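4. Packing the field radio before a convoy

1. Switch the Kemton set off at the dial and wait for the green lamp to go out.
2. Unscrew the whip aerial and fold it into 7 sections.
3. Lift out the battery. Carry it in a separate pouch.

CAUTION: Do not transmit within 20 metres of a fuel truck or an ammunition store.
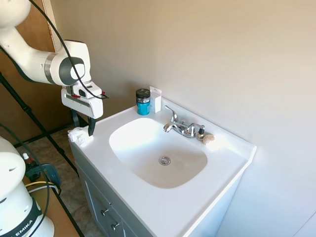 4. Write the day's call sign on the card inside the lid - in pencil only.
5. Close both catches and hand the case to the convoy signaller.

Note: At checkpoints, leave the set off until the escort gives the word. For spare cards, quote form 1424.

Trundia Field Communications - Contact: Do-yoon Kong, Rement office - Back to top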